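We use cookies to improve the forum. Accept / Settings
2 min read

Dishwasher task, club build

etach_lead, December 2020
Team Etach here. Pink plate, sink to rack, 4 clean runs in a row before we move on. Stuck on the wrist angle, anyone else? 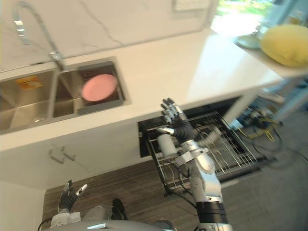 Using the Cemis hand, stock fingers. Thumb closes too early imo.

tuncer22
Its not the thumb. Slow the whole arm down

grivono_fan
disagree, we slowed ours and it got worse. retrain on 100 more demos

tuncer22
100 more bad demos = same bad grip

etach_lead
ok ok trying slow frist

Recent threads
Grivono wrist cables
May meetup notes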